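Products > Gripper Parts > Finger Sleeves > Plarkwood Sleeve Kit

Plarkwood Fabric Finger Sleeve Kit

Last updated: February

The Plarkwood kit is a set of replacement fabric sleeves for two-finger grippers used on household and laundry work. The sleeves slip over the padded finger and close at the base with a cord and a flat clip. No glue and no screws are needed. They fit all Clitell fingers with the padded core, and they fit older Lindsay fingers with the adapter cuff, sold separately.

Each kit contains four sleeves (two narrow, two wide), four cords with clips, a lint brush and a printed fitting card. Sleeves are sold in black only. Cores are not included. If the foam under your sleeve has gone flat or split, order the Plarkwood core set as well.

When to replace

Look at the sleeves at the end of each shift and brush them if they have picked up lint. We recommend a new set every 40 hours of running time on towels and cotton, or sooner if the pile has worn through to the backing. A worn sleeve holds less well on smooth fabric and can snag on knits.

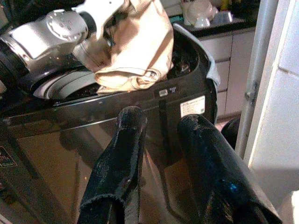

Sleeve wear usually starts along the lower hem, where the fabric rubs against machine rims and basket edges. Pull the finger toward a good light and check the hem before you check the tip. The left finger has the typical look, with the covering frayed to a lighter color along the bottom and the fabric starting to curl. On the right finger, the pale specks and lint near the top are a job for the brush first. If a scuffed patch still looks pale after brushing, the pile is going and the sleeve should be changed. Always change both fingers together, even when only one is worn - uneven pile makes the cloth twist as the gripper closes.

Fitting

Power the arm down and lock out the gripper before you touch the fingers. Allow 20 minutes for a first fitting.

1. Open the clip at the base and loosen the cord.
2. Roll the old sleeve up toward the tip. Do not pull on the core.
3. Wipe the core with a dry cloth.
4. Roll the new sleeve down with the seam facing away from the gripping side.
5. Tighten the cord, close the clip and tuck the end under.
6. Run the gripper open and closed at low speed, then check that the sleeve has not shifted.

If your gripper uses force limits, reset the closing zero after fitting. New pile is thicker than old pile and the fingers will meet a little sooner.

Care

Do not machine wash. Spot clean with water and let the sleeve dry fully before use. Store spares flat, away from direct sun.

Ordering

Kits ship from Skastmont in packs of one or 11. For fit questions on older fingers, write to Rhona Pollock in parts support and include the number stamped on the finger base.

Contact parts support | Copyright Plarkwood | Back to top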